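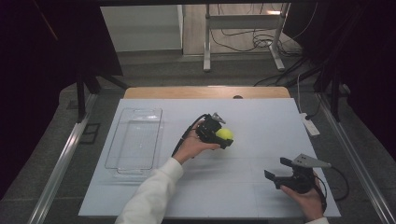

Tennis ball, clear tray.

Vanard ball pressurizer, two months in. Quick writeup before I head out to the courts.

What it is: a tube with a screw lid and a valve. Balls go in, lid on, pump it up, leave it. Bought mine from Tedska, item 2651 in the catalog, came in a plain box with one sheet of instructions in very small print. No pump included. Check you have one before you order, I didn't and lost a weekend to it.

Setup. Easy. Wipe the seal, screw down the lid until it stops, pump to 18 psi. The sheet says 14 but that's for storing fresh balls. For bringing dead ones back you want the higher number, it's on the back in a footnote. I missed it the first time and got nothing for a week of waiting.

Does it work? Mostly. Balls opened and then put straight in after a match stay lively for weeks. That part I'm happy with. Half-dead ones come back to decent for a hitting session, maybe one set. Bald ones are still bald. Felt doesn't grow back, so don't expect mircales from the stuff at the bottom of your bag.

Heat matters more than I thought. Garage hit 76 one afternoon and the gauge crept up, then dropped back overnight. Moved it to the hall closet. Steadier now.

The gauge. Cheap. Sticks a little, tap it. Hard to read in the closet without a flashlight.

The lid is the weak spot. Mine started hissing in week 5, took it apart, grit on the seal. Cleaned it, holding fine since. A spare seal in the box would of been nice. Tedska sells them seperately and shipping costs more than the seal.

Had the Sasaki tube before this. Holds less, no gauge at all, you guess by squeezing the side. But it never leaked once. If you only play now and then the Sasaki is plenty. I'm at the Desusau courts most evenings so the bigger one pays for itself, should break even by December.
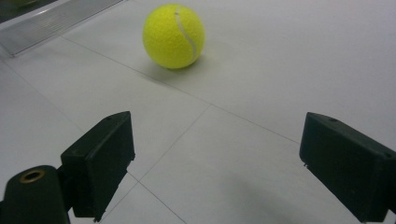
Charmaine Chauke wrote in to ask whether it's worth it for pressureless balls, and said hers feel heavy no matter how she stores them. No, skip it. Nothing inside those to keep in. The heavy feel is just how they're made, a tube won't touch it.

Vanard: 4 out of 5. Point off for the lid and that gauge. Would buy again, with 2 spare seals in the same order.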